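这个仓库是我自己攒着玩的一份老虎机试玩记录，数据都是我一局一局转出来的，用的全是免费试玩模式，没花过真钱。放上来主要是因为群里老有人跟我要表格，发邮件发烦了，干脆丢这儿大家自己拿！

# Stetska 试玩记录

## 里面有什么

主文件是 `spins.csv`，一共 2,965 行，一行就是一次旋转。游戏有 3 款：

- **Kurusgate**：五轴，城堡题材，画面挺暗的，免费旋转里野生符号会粘住不走。
- **Marchal**：也是五轴，主打一个猜大小的奖励小游戏，猜对翻倍，猜错就回主画面（我猜大小的手气一直很差，数据里看得出来）。
- **Cetcombe**：三轴，老派水果机，没有奖励关，节奏快，适合一边听播客一边转。

另外有个 `bonus.csv`，只记触发了奖励关的那些局，靠 `spin_id` 跟主文件对上就行。

## 字段说明

| 字段 | 意思 |
|---|---|
| `spin_id` | 编号，从 1 开始，不重复 |
| `game` | 游戏名，全小写 |
| `session` | 第几场，我一场最多转 30 分钟 |
| `bet` | 下注的虚拟币 |
| `win` | 这一局赢回来的虚拟币，没中就是 0 |
| `bonus` | 有没有触发奖励关，0 或 1 |
| `note` | 随手写的备注，中文，很多是空的 |

`note` 这一列请别太当真，里头有“又是樱桃”“差一格啊啊啊”这种东西，做文本分析的朋友自求多福。

## 怎么读

```python
import pandas as pd
df = pd.read_csv("spins.csv", encoding="utf-8")
print(df.groupby("game")["win"].mean())
```

用 Excel 打开中文会乱码的话，走“数据 → 从文本导入”，编码选 UTF-8，别直接双击。

## 我踩过的坑

Marchal 的猜大小环节可以连着猜好几次，早期我只记了最后结果，中间步骤全丢了。从第 24 场开始才老老实实一步一步记，所以想研究连猜的，请把前面的场次筛掉。这个问题是 Rafail Koutsoukos 翻表的时候发现的，他还顺手写了个检查脚本，在 `tools/check.py`，谢谢他！

还有，Cetcombe 在十月更新过一次，赔付表动了樱桃那一行。我没有把更新前后拆成两个文件，只在 `note` 里写了“新版”，筛的时候搜这两个字就好。 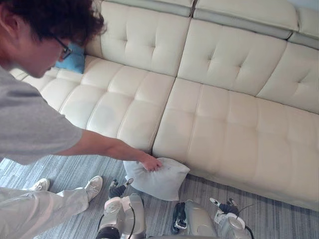

再说说样本量。每款游戏分到的局数差得挺多，Kurusgate 最多（我偏心，喜欢它的配乐），Cetcombe 最少。拿这点数据去估返还率是不够的，波动大得吓人，一次大奖就能把整场的平均值拉歪。看看分布、画个图、练练 pandas，倒是挺合适。也千万别拿它去推什么“快出奖了”的规律，每一局都是独立的，转多少次都一样。

## 还没做完的

- [x] 统一游戏名大小写
- [x] 补上 Marchal 的逐步记录
- [ ] 奖励关的时长，目前是掐表手记的，还没录进表里
- [ ] 英文版字段说明，Vicente Carrasco 说他来写，我等着呢

## 使用许可

CC BY 4.0，随便用，写一句出处就行。游戏的图和音效我一个都没放，别来问我要，要看就自己去试玩页面转两把。

发现哪行不对劲，开个 issue，把 `spin_id` 贴上来，我一般晚上九点以后回。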